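Tarkeo Nuisance Call Log, data card

Version of 2/19/25

Summary
Tarkeo is a table of unwanted telephone calls reported by households. It holds 2356 call records from 36 landline and mobile numbers. Each record gives the time of the call, the number shown to the person called, the length of the call and a label for its type. No audio is included.

Source
Calls were logged with Tutier, a small call-screening program that writes one line per incoming call. Participants marked unwanted calls themselves. Calls from numbers in a participant's own contacts were dropped before export and are not counted in the total above.

Fields
call_id: integer, unique within the release
line_id: integer, stands in for the participant's number
start: local time, to the minute
shown_number: salted hash of the number displayed, blank if withheld
duration: seconds, 0 if unanswered
label: one of the codes listed under Labels
line_type: landline or mobile

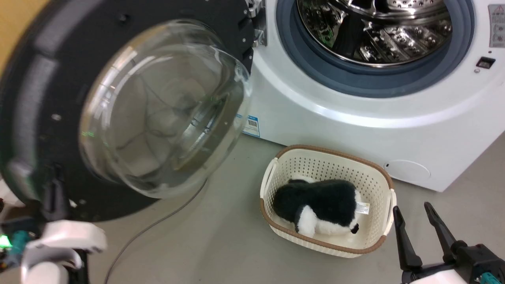 Fig. 1. Front-loading washing machine, door open.

Labels
There are 5 codes: recorded_sales, live_sales, silent, suspected_fraud and other. Of all records, 1727 were labelled by the participant on the day of the call. The rest were labelled later from the participant's notes and carry the flag late_label. Where the notes did not settle the type, the code is other.

Known problems
Shown numbers are often forged, so a repeated hash does not mean a repeated caller. Calls that rang off before Tutier answered may have a start time one minute late. December is thin: two lines were disconnected that month and not replaced. All lines are in the Darnolley area, and the mix of call types should not be taken as typical of other places.

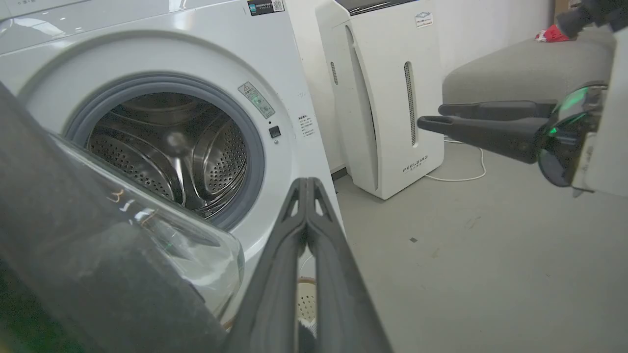 Fig. 2. Drum and door gasket, close view.

Files
calls.csv: all records, UTF-8, comma separated
lines.csv: one row per line_id
hash_notes.txt: how the numbers were hashed

Loading
The Majimbun reader opens both tables directly. Other readers should treat shown_number as text, or leading zeros will be lost.

Removal
Participants may ask for their line to be withdrawn. Withdrawn lines are left out of the next release, and the remaining line_id values are not renumbered.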